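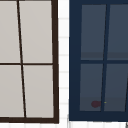
Home Stories Archive Submit About

Window Check

Kane Lowther had been checking kitchens at Nutenell for four years when they gave him Nasov.

The kitchens weren't real. They were built on a computer so that robot software could practice in them before it was let near somebody's counter. A generator put them together overnight, and in the morning Kane and Worku opened them one at a time and looked for mistakes. A drawer inside another drawer. A faucet on the floor. They each did 16 before lunch and wrote up what they found.

Nasov did 3000 before anyone had parked.

"It only sends us what it isn't sure of," Worku said. She had been to the training in Molomport and had the handout. "You look at it, you press Keep or Drop."

"Do we write anything?"

"There's a box. It's optional."

The first morning there were 169 in the queue. Kane finished by ten thirty. He got coffee and came back, and the queue was still empty, so he read the handout. It said reviewers would be free for higher-value work. It didn't say what that was.

By the second week the queue was down to a few dozen. Two people from the night group were moved to billing. Worku started taking a course on her phone, with one earbud in, and their manager saw it and didn't say anything.

Then Nasov sent him a wall. White tile, two windows close together, one with a brown frame and the other navy. The panes in the brown one were pale gray. The panes in the navy one were dark, and the bars in both of them leaned. Through the navy glass there was something small and dark red, with a yellow-green speck next to it.

The reason line said GEOMETRY, WINDOW, 2.

He knew about the leaning. A designer had asked for crooked bars years ago because too many of the kitchens looked alike, and Kane had been in the meeting. He pressed Keep. The next one was another crooked window. He pressed Keep again, and then went into the settings page, which he was allowed to read but not change, and looked at what Nasov had been dropping without asking.

It had dropped 1356 kitchens for crooked windows.

He took his laptop over to Worku's desk. She pulled out the earbud.

"Those are supposed to be like that," she said.

"I know."

"Does anybody else know?"

They tried to think who had been in the meeting. The designer had left. So had the man who took the notes. Worku hadn't been hired yet, and she only knew because Kane had told her.

He wrote it in the optional box. He used all the space it gave him, and then he wrote the rest in an email and sent it to the manager. She came by after lunch and asked him to explain it again, with the navy window open on the screen.

"What's the red thing?" she said.

"I don't know. Something on the other side."

"Is that a mistake?"

"I'd have to go in and look."

"How long does that take?"

"It used to take me maybe ten minutes."

She thought about it. "Can you write down the things like this?" she said. "The things you just know. So we can put them in."

Kane said he could. She gave him until April.

When she was gone Worku put the earbud back in, then took it out again.

"You going to write down all of them?" she asked.

He opened a blank page and typed Windows at the top. Under it he typed that the bars were allowed to lean. He sat there a while. Then he went back to the kitchen with the two windows, turned the view, and started around to the other side of the glass.

Recent stories
The Forklift Class
Second Shift, Bay Door Open
My Mother's Register
Badge Photo

Comments

tollhouse: I had to write one of these lists at my last job. Mine was for label printers. I left two things off and I'm not sorry.

Marybeth R.: Wanted to know what the red thing was!! Please tell me there's a part two.

dkp44: The manager is nicer than mine was. The optional box is dead on.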